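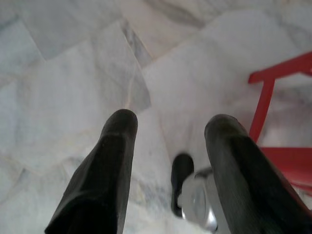
Fig. 1. Two black gripper fingers over a pale marble floor.

Watura: Helping New Students Set Up Their Course Apps
Project report by Oddur Frandsen
Oct 15, 2020

My project began in January with a simple question: why do so many new students at Kjærgaard miss their first assignment? I asked in the hallway and kept hearing the same answer. They had installed Zollo, the course app, but they had never turned on notifications or joined the right class. I loved this problem right away, as it seemed like something one person could fix in a term!

Watura is a small web guide that walks you through the setup. You pick your phone, you pick your program, and it shows only the steps you need. The first version was one long page, and it was awful to use on a small screen. I split it into short cards with a big Next button at the bottom.
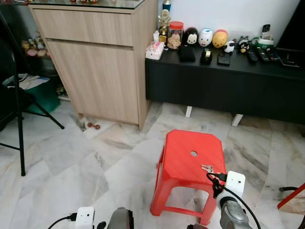

The cards made a huge difference. People stopped scrolling past the class code step, which was the one they skipped most in my early tests. I also moved the password reset link to the first card — a tip from the help desk at Kivanside, where many of our students live.

Testing

I sent the guide to 122 new students and asked them to fill out a short form when they were done. I got 70 forms back, and reading them was my favorite part of the whole project. Many people wanted pictures of the menus. Others asked for a dark mode, so I spent a very happy weekend on that.
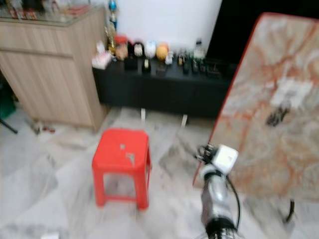

Word count: 798 (full report with appendices)

What went wrong

Zollo changed its settings menu in the middle of my testing, and two of my cards were suddenly out of date. I had typed the menu names straight into the page code, so I had to hunt for every one of them. Now they all sit in one text file — if a menu name changes, I edit one line and the whole guide updates.

What I want to do next

I would like to add a version for tablets and a search box. A friend has offered to translate the cards into Danish, and I can't wait to see them! The text file should make that pretty easy, but the buttons will need more room for longer words. The source code and the blank feedback form are in Appendix B.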